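3.2 What people mean by "white"

The paint trade sells white under more names than any other colour, and our second study asked whether the names do any work. We sent a survey to households that had bought white emulsion for at least one room, and 486 of the 1000 came back in a usable state. Several of the others had been filled in by two people who plainly disagreed, and we left those out with some regret.

Respondents were given four paint names – Illura, Zuvorley, Rana and Mero – and asked to put them in order from warmest to coolest before seeing any paint. Most did so without complaint. Illura was placed at the warm end and Mero at the cool end, a result that owes a good deal to vowels and very little to pigment. Thibodeaux found much the same with names for beige, although his respondents were paid and ours got a pen.
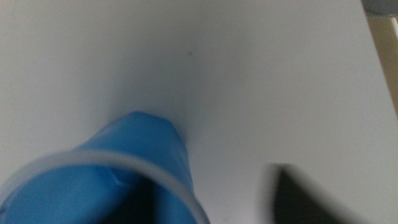
Figure 3. A plain white surface with soft shading.

The order changed once painted cards were handed round. A card judged creamy at a north window was called grey under a kitchen bulb, often by the same person and in a tone of some annoyance. White takes on whatever light and shadow fall across it, and a name printed on a tin cannot allow for the weather. We therefore treat the answers given in January as a separate group, the daylight having been poor and the tempers shorter.

When asked which white was on their own walls, respondents tended to give the name of the shop. A few wrote "normal". We coded this as a valid answer, over the objections of Ansel Thibodeaux, who wanted it listed as missing – and who, when pressed, could not name the white in his own hall. Section 3.3 deals with ceilings.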